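**Jikska** is a feature-length drama directed by Wenjie Fan and starring Lindiwe Swanepoel as Han, a ferry clerk who stops speaking after a flood. It was released on 31 Oct 2018.

## Production

Filming began in March in the port town of Treltside and used two crews. Swanepoel has no spoken lines after the first reel, and her part was
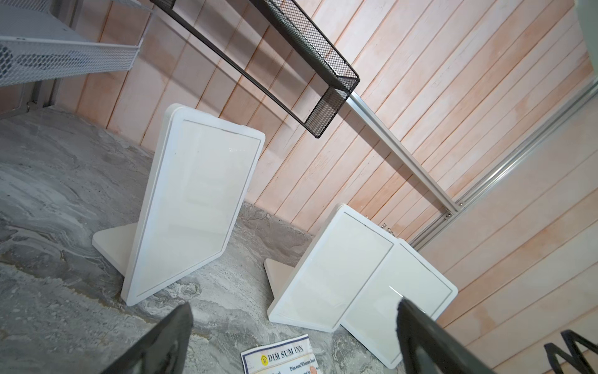
rehearsed separately from those of the other actors. The script names 3 locations: the ferry office, the customs shed and the house of Han's brother. Interiors were shot in story order. The flood sequence was filmed last, with 807 extras.

## Release

The film was distributed by Motis in two versions. The longer version restores the customs hearing and a second scene between Han and her brother. Both carry the same closing titles.

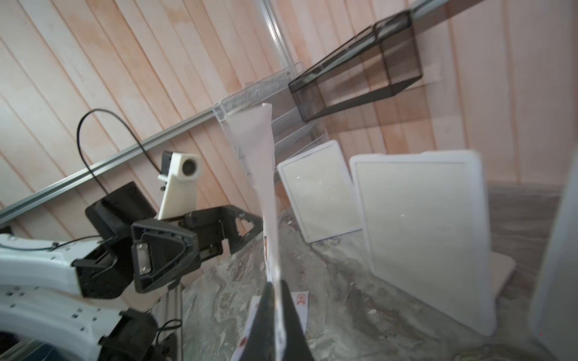 ## Cast

- Lindiwe Swanepoel as Han
- Wenjie Fan as the harbor inspector (uncredited)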